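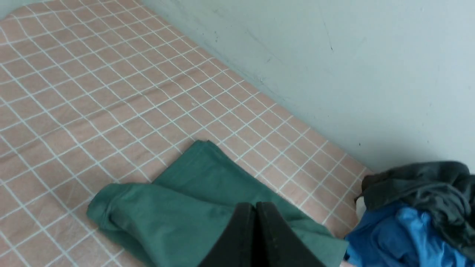 격자무늬 시트 위의 초록색 천과 그리퍼 손가락. 손목 카메라 시점.

Stukside 옷 정리 팔 자주 묻는 질문
최종 수정: 2023년 11월 10일

Stukside는 어떤 프로젝트인가
집에서 쓰는 양팔 로봇을 직접 제작하고, 침대 위에 쌓인 옷과 수건을 집어 펴고 접는 동작을 학습시키는 개인 프로젝트다. 기구부는 공유 작업장 Vostska에서 가공하고, 조립과 시험은 집에서 한다. 도면과 제어 코드는 Helmi Kettunen이 관리한다.

왜 작업대가 아니라 침대에서 하는가
실제로 옷이 쌓이는 장소가 침대이기 때문이다. 매트리스는 누르면 들어가므로 높이 기준면이 일정하지 않다. 작업대에서 맞춘 접근 높이를 그대로 쓰면 손가락이 천에 닿지 않거나 시트까지 함께 집는다. 작업대용 설정 파일은 별도로 배포하며, 두 파일을 섞어 쓰면 안 된다.

시트의 격자무늬를 위치 보정에 사용하는가
사용하지 않는다. 시트에 주름이 생기면 격자선도 함께 휘기 때문에 기준으로 삼을 수 없다. 보정은 평판에 붙인 인쇄 패턴으로 하고, 끝나면 패턴을 치운다. 무늬 있는 시트와 무지 시트를 모두 학습 데이터에 포함한다.

손가락은 어떤 형상인가
끝이 둥글고 안쪽이 평평한 주걱형이며 색은 무광 검정이다. 뾰족한 손가락도 시험했으나 니트류의 올에 걸려 폐기했다. 현재 형상은 4차 설계다. 안쪽 면의 패드는 교체식이고, 보풀이 붙으면 마찰이 떨어지므로 마른 솔로 털어 낸다. 알코올로 닦으면 패드 접착이 약해진다.

손목 카메라는 꼭 필요한가
필수다. 상부 카메라만으로는 손가락이 내려간 뒤 천의 가장자리가 팔에 가려진다. 대신 손목 카메라에는 손가락이 항상 크게 들어오고, 집으려는 천의 일부도 손가락에 가린다. 두 영상을 동시에 입력하면 이 문제가 줄어든다. 초점은 고정식이며, 손가락 끝 부근을 기준으로 맞춘다. 먼 쪽은 흐려도 무방하다.

겹친 옷도 한 장씩 집을 수 있는가
조건부로 가능하다. 색 차이가 큰 옷은 경계 검출이 비교적 안정적이다. 같은 색의 얇은 티셔츠가 겹치면 두 장을 함께 드는 경우가 잦다. 들어 올린 뒤 모터 전류로 무게를 추정해 두 장으로 판단되면 내려놓고 다시 시도한다. 재시도는 3회로 제한되어 있고, 이후에는 정지하고 알림을 보낸다.

벽에 붙은 침대에서도 동작하는가
동작한다. 다만 설정에서 벽면을 금지 영역으로 등록해야 한다. 기본 여유 거리는 80mm다. 이 값을 줄이면 벽 쪽에 몰린 옷에 접근하기 쉬워지지만, 손목이 회전할 때 카메라 브래킷이 벽에 닿을 수 있다. 여유 거리 안쪽의 옷은 먼저 바깥으로 끌어낸 다음 집는다.

그리퍼가 천 바로 위에서 멈춘다
다음 순서로 확인한다.
1. 설정 파일이 침대용인지 확인한다.
2. 접촉 판정 전류의 임계값을 확인한다. 너무 낮으면 케이블 장력만으로도 접촉으로 판정한다.
3. 손목 케이블이 관절에 끼어 있지 않은지 본다.
4. 영점을 다시 잡는다.
네 항목 모두 정상이면 로그를 첨부해 문의한다. 로그 없는 문의는 처리하지 않는다.

제어 보드는 무엇을 쓰는가
Unness 보드를 쓴다. 이전 버전인 Rawashdeh 보드도 동작하지만 지난 3월 이후의 펌웨어는 지원하지 않는다. 모터 14개를 하나의 버스에 연결하면 통신 지연이 커지므로 좌우 팔의 버스를 분리한다.

시연 데이터는 어떻게 기록하는가
조작용 팔을 손으로 움직이면 작업용 팔이 따라 움직이고, 관절 각도와 카메라 영상이 같은 시각 기준으로 저장된다. 실패한 시도는 삭제하지 않고 실패로 표시한다. 천을 놓친 뒤 다시 집는 구간도 자르지 않는다.

비상 정지는 어떻게 구성하는가
모터 전원을 직접 차단하는 버튼을 조작자의 손이 닿는 위치에 둔다. 소프트웨어 정지만으로는 충분하지 않다. 전원이 끊기면 팔이 자중으로 내려오므로, 시험 중에는 팔 아래에 손을 넣지 않는다.

완제품이나 키트를 판매하는가
판매하지 않는다. 부품표와 도면만 공개한다. 손가락 패드는 Vostska 회원에 한해 재료비만 받고 나누어 준다.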